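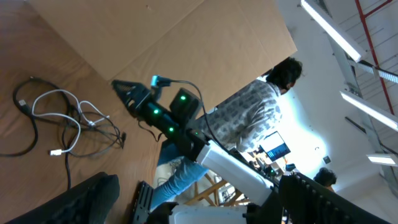
Cables on a wooden tabletop, with a sheet of cardboard.

Skiltura Evening Program
Motorcycle Ownership, Session 10: Battery and Charging
Handout by Leonie Whitcombe. Revised Dec 15, 2023

What we covered last time

Chain and belt tension, rear wheel alignment, reading a tire date code. If you missed it, get the November packet from Tomoyo Hosoda before you start on the worksheet.

1. The three parts of the system

The battery starts the bike and smooths out the supply. The alternator makes alternating current whenever the engine turns. The regulator/rectifier changes that to direct current and holds the voltage down to a level the battery can take. A fault in any one of them can look like a dead battery, and a lot of good batteries get replaced for that reason.

2. Resting voltage

Leave the bike off for a few hours, then measure across the battery posts with the meter set to DC volts. For an ordinary 12-volt lead-acid battery:

12.7 or above: full charge
12.4: partly charged, put it on a charger
12.0 or below: deeply discharged, charge it and test again

Lithium batteries rest higher. Use the chart from the battery maker.

3. Charging voltage

Start the engine and let it warm up. Measure at idle, then at roughly 3,000 rpm. On most bikes the second reading should fall between 13.5 and 14.8 volts. Your service manual has the exact range and engine speed, and those figures come first. If the voltage does not rise with the engine, suspect the stator, the regulator or a connector between them. If it goes well past 15, suspect the regulator and stop riding the bike until it is fixed.
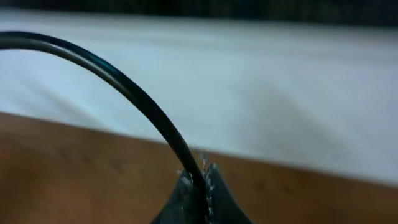

Thick black cable, bent in a smooth arc.

4. Cables and grounds

Look at the battery cables before you buy any parts. Check for green or white crust at the terminals, stiff or cracked insulation, and rubbing near the steering head. A loose ground can give you slow cranking, dim lights and odd dash warnings all at once.

Order for removal: negative first, then positive. Order for refitting: positive first, then negative. Keep the wrench away from the frame while you work on the positive side.

5. Winter storage

A parked bike still loses charge, more so with an alarm or a clock. Use a maintenance charger that matches the battery type — an old trickle charger with no cutoff can cook a battery over a winter. Starting the engine for a few minutes each week does not put back what the starter took out.

Worksheet

Record your mileage and both voltage readings from Sections 2 and 3. Sample entry: 3,388 miles, 12.6 resting, 14.2 charging.

Bring the sheet and your own meter next time. We start with brake fluid.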